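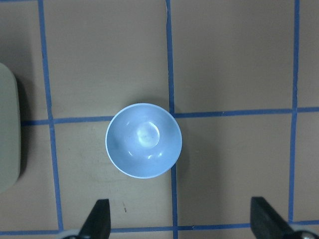 4.2 Getting the bowl pose out of the wrist view

Figure 3. Wrist view before a grasp, with the bowl across a tape crossing and both fingertips in shot.

I'll admit I wanted to skip calibration altogether. Our planner, Brerasach, needs to know where an object sits on the table, and the blue tape grid gave us a cheap way of telling it. Quartey, our perception node, picks out the tape lines by colour, fits a straight line to each and takes the crossings as reference points.

Then we put a blue bowl on it. Figure 3 is the sort of view that gave us the most grief: the bowl is paler than the tape, but it sits right over a corner of the grid, so the one crossing we'd most like to use is covered up. Our first colour threshold happily swallowed the shaded part of the bowl as well and bent the line fit towards it. We now throw away any blob that's too round before fitting, and fill in hidden crossings from the lines on either side.

The shiny spots inside the bowl were the other nuisance. Quartey used to lock on to them as edges, so we fit an ellipse to the outer rim only and ignore everything within it. The fingertips get a fixed mask — dull, but it works.

We ran 210 grasps with this version. Of those, 11 failed, and 8 of the failures came from a badly placed crossing. The whole step takes 70 ms per view, which leaves Brerasach plenty of time to replan before the fingers come down.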